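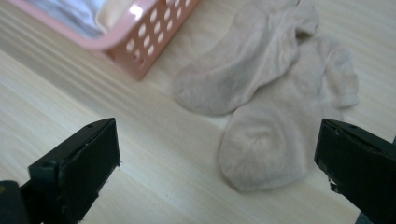
Anneliese Grube m'a écrit mercredi que j'avais oublié de parler du dernier chapitre, et que c'était tout de même un peu fort pour quelqu'un qui avait passé la soirée entière à le défendre. Elle a raison, bien sûr. Mon petit compte rendu de notre cercle de lecture, envoyé trop vite et trop tard, s'arrêtait juste avant la fin du roman, comme si nous étions tous rentrés chez nous au milieu de la discussion. Alors je reprends, plus tranquillement, avec une tasse de thé et mes notes étalées devant moi.

Pour celles et ceux qui n'étaient pas là : nous lisions « Le Comte de Monte-Cristo », dans l'édition en deux volumes que la librairie Thiele avait commandée pour nous. J'avais proposé ce livre en sachant très bien que je risquais de me faire détester (on me l'a rappelé plusieurs fois au cours du printemps, gentiment). Nous nous étions donné jusqu'en mai. J'en ai lu une bonne partie dans le train, une autre au lit, et les chapitres romains d'une seule traite, un dimanche de pluie où je n'ai même pas pensé à déjeuner.

La première moitié de la soirée a été facile. Tout le monde aime le château d'If, tout le monde aime l'abbé Faria, et je crois que nous aurions pu rester une heure entière sur le moment où Dantès comprend enfin, grâce au vieil homme, qui l'a dénoncé et comment. C'est une scène de détective, quand on y pense, placée au fond d'un cachot ! L'une de nous l'avait lue à voix haute à son fils, qui avait deviné pour Danglars avant la fin de la page et qui en était très fier.

Là où les choses se sont gâtées, c'est à Paris. Il y a beaucoup de dîners, beaucoup de loges à l'Opéra, et des histoires de télégraphe et de rentes espagnoles que j'ai dû relire pour comprendre qui ruinait qui. Quelques-uns avaient sauté des passages, et l'ont avoué vers neuf heures et demie, quand le gâteau aux noix était déjà bien entamé. Je ne leur en veux pas du tout. J'ai moi-même passé assez vite sur l'histoire du bandit Vampa la première fois que j'ai lu le roman, à seize ans, et il m'a fallu cette relecture pour m'apercevoir que c'était très drôle.

Et puis donc, le dernier chapitre. Anneliese trouve que Dumas s'en tire à bon compte : le comte s'en va sur son bateau avec Haydée, laisse une belle lettre à Maximilien, et on est prié d'être content pour tout le monde. Elle pense surtout à Mercédès, qui reste seule à Marseille, dans la petite maison des allées de Meilhan, et qui a perdu à peu près tout ce qu'on peut perdre. Pourquoi elle ? Qu'a-t-elle fait, à part attendre un homme qu'on lui disait mort et finir par en épouser un autre ? Dit comme ça, j'avoue que je n'avais pas grand-chose à répondre.

J'ai quand même essayé. Il me semble que le comte lui-même n'est plus si sûr de son bon droit quand il retourne visiter sa prison – c'est pour moi le plus beau moment de la fin, bien plus que le bateau. Il y va pour se redonner des raisons, et il faut que le gardien lui raconte sa propre histoire, comme à un touriste, pour qu'il retrouve un peu de sa colère. Le petit Édouard de Villefort est mort entre-temps, et rien de ce que fait le comte ensuite ne peut l'effacer. « Attendre et espérer », d'accord, mais après cela je n'entends plus la phrase tout à fait comme une promesse. Anneliese m'a laissé finir, puis elle a dit qu'elle aurait préféré que Dumas l'écrive lui-même.

Côté pratique, j'ai rapporté les deux volumes prêtés par la bibliothèque Clellik, et il en manque encore un, le premier, couverture verte, avec un ticket de caisse en guise de marque-page vers la page 234. Si vous l'avez chez vous, glissez-le simplement dans la boîte de retour.

Pour la suite, nous avons promis à tout le monde quelque chose de plus court. La règle votée ce soir-là est claire : jusqu'à 400 pages, pas une de plus, et les annexes comptent ! J'hésite entre « La Mare au diable », que je n'ai jamais lue (ne le répétez pas), et un Simenon. On m'a aussi glissé « Thérèse Raquin » à l'oreille dans l'escalier, ce qui ne serait pas très gai pour l'été, mais j'avoue que ça me tente. Écrivez-moi vos préférences en commentaire, je passerai la commande chez Thiele dès que nous serons d'accord.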